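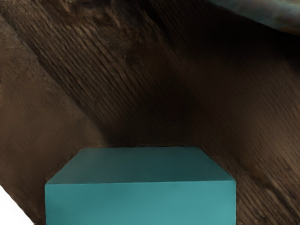
Clastbridge Automation Group - Site Visit Reports

Visit to the teleoperation and demonstration lab, Lama Building, Fri 4 July

Purpose of the visit was to see how the Drelurov team collects demonstrations for manipulation tasks, and to decide whether we take up their offer of bench time. Our own programme still teaches by pendant. Two of us went, both from controls. Mebrat Chala hosted and ran most of the sessions.

The lab occupies the ground floor at the back, past the loading dock. Sign-in and eyewear at the front desk. There are three stations: one for kinesthetic teaching, one for leader-follower teleoperation, and one with a row of desks where operators drive a simulated arm. We spent the morning on the hardware and the afternoon in simulation.

Kinesthetic teaching

The arm at the first station runs in gravity compensation with a dead-man switch on the wrist. The operator takes hold of the last link and walks the tool through the task while joint positions are logged. The task on the day was seating a bushing in an angled bore. Chala did it first, then handed it over.

Friction in the second and third joints is noticeable. Slow motions come out with small steps in them where the operator has pushed through stiction, and these are visible in the velocity plot straight away. The lab filters the recorded path before playback but keeps the raw log alongside it. We asked whether the filtering moves the contact point. It does, slightly, and for insertion tasks they leave the last segment unfiltered.

The second limitation is the operator's body. With a hand on the wrist there is nearly always an arm or shoulder in front of the overhead camera. For replay of a fixed path this is of no consequence. For training a policy from images it makes the recording close to useless, and the lab has stopped using kinesthetic data for that purpose. The usual workaround is to replay the path without the operator and record the images on the second pass, which doubles the time and only works if the part can be reset accurately.

Leader-follower teleoperation

Station two has a pair of arms with matching kinematics at different scale. The small one is moved by hand and the large one follows. No force is reflected to the operator. Chala described this as a cost decision made in February and due for review.

Without force feedback the operators watch for deflection. On the bushing task an experienced operator was letting the follower settle after contact, looking for the tool to flex, then backing off before committing. I tried the same task and jammed it on each of my first attempts. My colleague did better by resting her elbow on the bench edge and moving only from the wrist, and the regular operators do the same. The bench edges have been padded accordingly.

Points noted on the control side:

Clutching is by foot pedal. When released, the leader can be repositioned without moving the follower.

On re-engagement the software ramps the offset over 300 ms. An earlier version had no ramp and the follower would jump if the leader had drifted.

The workspace limits are set in the follower only. The leader will happily go past them, and the operator gets a tone through the headset.

Our safety people will want to look at the third item. The tone is the same for a joint limit and a workspace limit, and a new operator has no means of telling them apart.

Simulation desks

This was the part of the visit we knew least about. The operators use a handheld controller to drive a simulated arm and gripper, and each episode is recorded with rendered views from a wrist camera and a fixed camera. The library held 2,665 episodes when we visited, all made by hand. Scripted episodes are kept elsewhere and are not mixed in.

The render at the head of this page shows the kind of close view the operators work with: the teal block at the bottom is part of the gripper, and the surface behind it is dark wood with heavy grain. No fingers are visible at this angle and nothing can be seen in the grip. At this range the operator has very little to judge distance by. The centre of the surface is almost black and there is a deep shadow at upper right, under the curved grey-green object that comes into the corner.

I asked why anyone would choose a surface like that for data collection. Chala's answer was that plain surfaces had been the default and the resulting policies did poorly on anything with texture. Surface material, lighting direction and object appearance are now drawn at random for each episode. Operators do not get to reject a draw on the grounds that it is hard to see. They may flag it, and a flagged episode is kept with the flag.

I have some reservations about this. If the person giving the demonstration cannot judge the height of the tool above the surface, the hesitation ends up in the data. We watched one operator approach, stop, back out, and come in again at a flatter angle. That whole sequence is recorded as a valid demonstration. The lab's position is that hesitation is trimmed in post-processing using a velocity threshold, and that the re-approach is useful because a policy will also have to recover from poor positioning. The second argument seems sound to me. The first depends on the threshold, and we were not shown how it had been set.

The fixed view is available at the desks on a second monitor. Operators are asked to glance at it for depth and do the fine work from the wrist view. In practice the newer ones had their eyes on the fixed view nearly the whole time. This matters if the policy is to be trained on the wrist images alone, as the operator would be acting on information the policy never receives. The lab is aware of it. They have a mode in which the fixed view is blanked once the gripper is below a set height, and they run it for the Han task set only.

Controller mapping was sensible. Translation is one to one at default scale and can be cut to 40 per cent with a thumb switch for fine work. Rotation is not scaled. I found the unscaled rotation awkward in fine mode, where a small roll of the hand swings the tool a long way relative to the translation. The operators said they got used to it within a shift.

Data handling

Episodes are written locally and copied to the server at the end of each shift. Every record carries the operator code, task version, random seed, controller scale and outcome. Outcome is entered by the operator and checked against the simulator state, and where the two disagree the episode goes to a review queue. Hardware episodes have no such check and rely on a second person watching the video. The queue for hardware was long.

Operators work in blocks of 70 minutes with a break after each. Quality by position in the block is tracked, and Chala showed us a plot with a clear rise in failed grasps toward the end. Shorter blocks are being considered. The controller gets heavy after a while and my forearm was sore by the third run.

Relevance to our programme

For our palletising cells there is no case for any of this. The paths are fixed and the pendant is adequate.

For the kitting cell the teleoperation station is worth a trial. The parts vary, the bins are deep, and our current taught paths fail whenever a part lies on its side. I would propose a small set of demonstrations on the leader-follower pair, using our own bins and parts, with wrist camera only from the outset.

Simulation would need models of our parts. We have CAD for most of them, but the bagged items are a problem and the lab had no good answer for soft packaging.

Actions

Send Drelurov the bin drawings and a sample of kitting parts.

Ask for the trimming threshold and the method used to set it.

Raise the limit tone with site safety before any of our staff operate the follower.

Confirm whether bench time includes an experienced operator. If it does not, allow extra days for training.

Parking at the Lama Building is permit only before noon. Use the street behind the dock.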